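Folding checked tea towels: thirds or halves?

Alper_Akbulut
Started the linen cupboard for Clomdale hall on 21st June and I'm stuck on the towels. They're off-white with thin yellow stripes and one has a frayed end. Mend or bin?

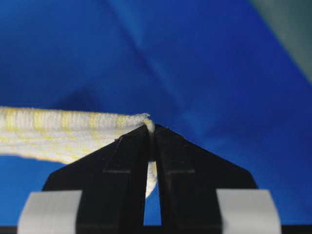
Clomdale Hall Kitchen & Linen Team

I'd like one way of folding for the whole drawer. The drawer is 302 mm wide.

HBayram
Mend it. Snip the loose threads, turn the edge under and run a line of stitching along it. As for folding, put a cloth down first. A bare worktop marks them.

Alper_Akbulut
Blue cloth is down. It still has creases in it. 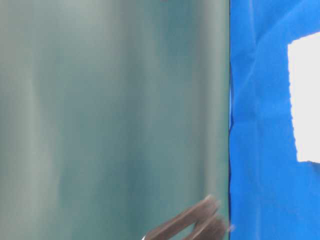
Re: thirds or halves

grisano73
Thirds, lengthways. Halves come out too wide for a drawer that size.

HBayram
Disagree. Thirds leave a ridge down the towel and you have to iron it out again. Halve it, then halve it again if it won't fit.

Alper_Akbulut
I laid one out long and flat with the hem at the bottom.
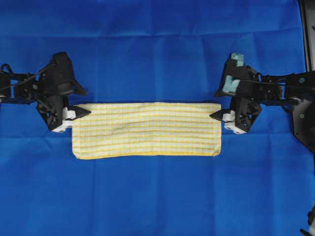 Checked towel folded, yellow hem along the bottom

grisano73
Bit of a crumple in the middle. Smooth it from the centre outwards before the next fold.

HBayram
Or open it out and start again, it's quicker. Get it flat and square to you, long edges up and down, 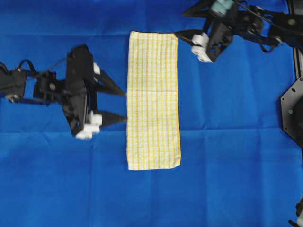
then bring the bottom edge up to the top and press along the fold with your hand. There are nine in our set and I do them all like that.

grisano73
I'll stick with thirds.

Alper_Akbulut
Going with halves for now. Will see how they look by November.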